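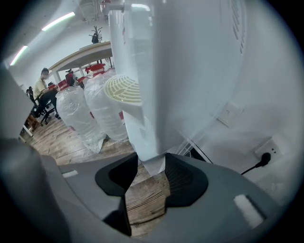

A white water dispenser with its faucet and round drip tray.

Plalberg library stays open until 10 all summer, and the quiet room is getting a second life

Print this story | E-mail this story

Filed under: Community, Libraries, Around Town

PLALBERG — Good news for night owls, shift workers and anybody whose apartment turns into an oven by dinnertime! The Plalberg public library is keeping its doors open until 10 p.m. from June through August, and the first few weeks have gone better than the staff dared to hope.

The library counted 1,439 evening visits in June alone. Last summer, when the building closed at six, the late-afternoon crowd was so thin that the upstairs reading room was often locked early. Now it is one of the liveliest spots on Hendutier Street after dark, with card players by the window, teenagers sharing headphones and a very serious jigsaw puzzle group that has taken over the long table near the atlases.

The longer hours come with 4 new evening programs. There is a beginners' chess night, a sewing circle that brings its own machines, a film club showing old westerns, and a read-aloud hour for grown-ups that has turned into the surprise hit of the season. The readers are working through a fat sea novel one chapter at a time, and people who missed the opening chapters are catching up on their own so they can join in. The library had to borrow folding chairs from the Kuipers school down the block to seat everyone.

Library card sign-ups are up too, with 173 new cards handed out since the late hours began. Many went to families from the Sikus side of town, where the old branch closed several years ago and the bus ride used to get people here just before closing. The last bus back now leaves ten minutes after the doors shut — a small change to the timetable, but one that riders had been asking for.

A few things have moved around to make room. Newspapers are now on the ground floor next to the returns desk, the large-print shelves have gone upstairs by the elevator, and drinking water is available on both floors. Covered drinks are allowed at the tables, though food still has to stay in the lobby. The computers shut down 15 minutes before closing, so plan ahead if you need to print something.

The children's room keeps its usual hours and closes at seven, but picture books can be checked out at the main desk all evening. The summer reading game is also under way, and yes, adults can play! Score sheets are at both desks, and finished ones can go in the drawing for a bag of books at the end of August.

The library will decide in the fall whether to keep any of the late nights through the winter. Comment cards are in the lobby, and the box is already pretty full.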